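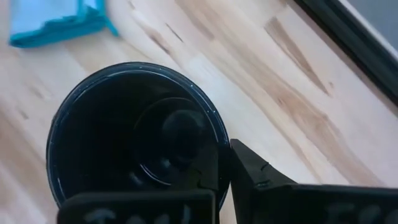 Farkitz method

3 shares | 11 comments

The Farkitz method is a way of teaching two-armed robots to tidy from people's own demonstrations, and I've been hooked on it since Yusri Halim showed me his notes one Thursday! You guide the arms through a job, record it, then let the software copy you (badly, at first).

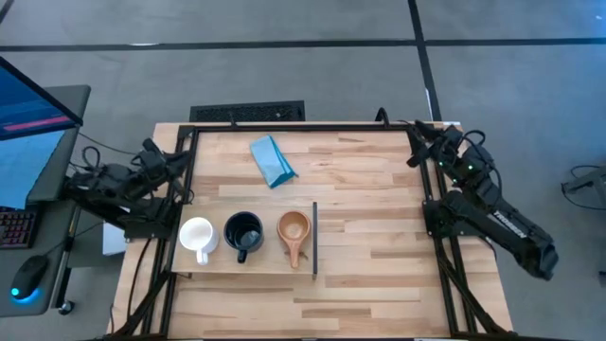

Training order

Yusri starts with tidy layouts and only later messes them up. Handles matter more than you'd think, so a row like the white mug, the dark one and the wooden cup, all with handles pointing the same way, makes a gentle beginning. He records 14 runs before changing anything.

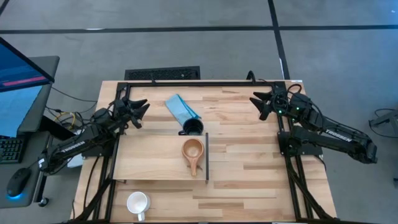
Mixed layouts

Aníbal Rebelo added this bit, and it's my favourite. The learner has to cope when things wander off the shelf – the wooden cup still on the board, say, but the white mug down on the table and the black one up by the blue cloth. His Okano test uses 5 such layouts, and he scores each arm separately.

5 comments on this section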